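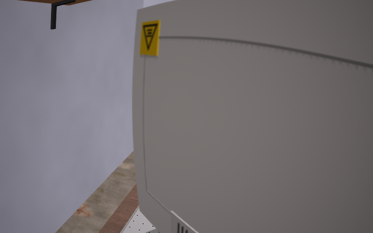 A recessed seam outlines the inset panel.

Drirkville reopened its town archive in September with 2,643 catalogued letters, most of them from families who worked the Lonus ferry. Visitors may request up to 10 items at a time.

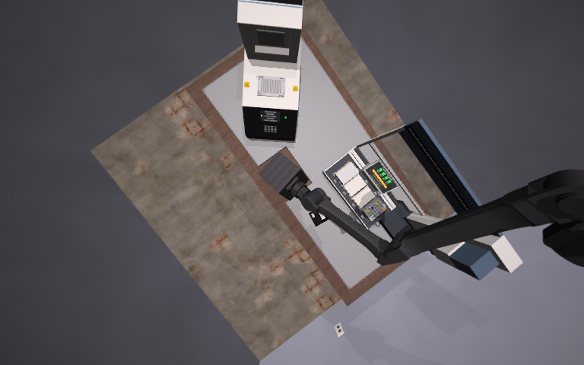
Access and Hours

The reading room closes at 2 in the afternoon. A further 900 letters, on loan from Erkimitz, remain to be indexed.

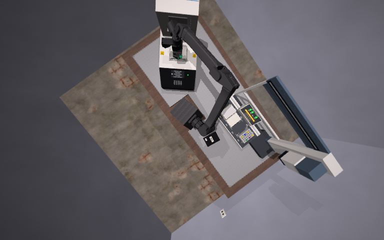
Lai writes that the ferry letters should also be read aloud in the schools.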